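**Feltitz: Turmuhr schlägt ab April wieder zur vollen Stunde**

Die Stadt Feltitz nimmt im April die Uhr im Turm des Alten Rathauses wieder in Betrieb. Dies teilte die Stadtverwaltung am Montag mit. Das Werk stand zwei Jahre still, nachdem bei einer Prüfung erheblicher Verschleiß an den Lagern und am Zeigergetriebe festgestellt worden war. Mit der Instandsetzung wurde die Werkstatt Christodoulou aus Grarnitz beauftragt.

Ein wesentlicher Teil der Arbeiten entfiel auf das Räderwerk. Wo eine Aufarbeitung nach Einschätzung der Denkmalpflege vertretbar war, blieb die alte Substanz erhalten; die übrigen Teile werden nach Aufmaß ersetzt. Die ausgebauten Originale gehen mit einem Verzeichnis an das Stadtarchiv.

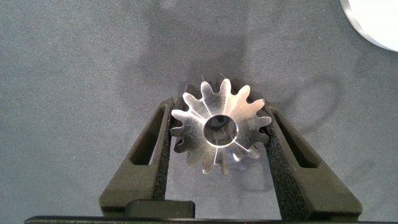 *Zahnrad aus Metall mit runder Mittelbohrung.*

Das Schlagwerk erhält neue Seile und eine überarbeitete Hammerführung. Die Stundenglocke selbst wurde im Turm belassen. Ein Gutachten hatte ergeben, dass sie trotz ihres Alters von mehr als 200 Jahren ohne Einschränkung geläutet werden kann. Zwischen 22 und 6 Uhr bleibt der Stundenschlag künftig abgeschaltet - diese Regelung hatte der Stadtrat nach Anhörung der Anwohner beschlossen.

Die Kosten belaufen sich nach Angaben der Verwaltung auf 90 000 Euro. Davon trägt die Stadt die Hälfte, der übrige Betrag stammt aus Fördermitteln des Landkreises und aus Spenden.

Begleitend zeigt das Heimatmuseum im Ortsteil Starno eine kleine Ausstellung zur Geschichte der öffentlichen Zeitmessung. Sie behandelt unter anderem die Einführung der einheitlichen Bahnzeit und das Amt des städtischen Uhrenwärters. Ein eigener Abschnitt ist der Frage gewidmet, wie Zahnräder ineinandergreifen.

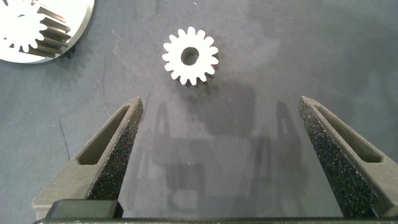 *Kleines weißes Stirnrad, links oben eine Scheibe mit verzahnter Aussparung.*

Der Eintritt in die Ausstellung ist frei. Für Turmführungen ist eine Anmeldung im Bürgerbüro erforderlich, die Gruppen sind auf 24 Personen begrenzt. Während der abschließenden Arbeiten bleibt der Durchgang vom Marktplatz zum Rathaushof gesperrt - der Zugang zum Standesamt erfolgt in dieser Zeit über die Rückseite des Gebäudes.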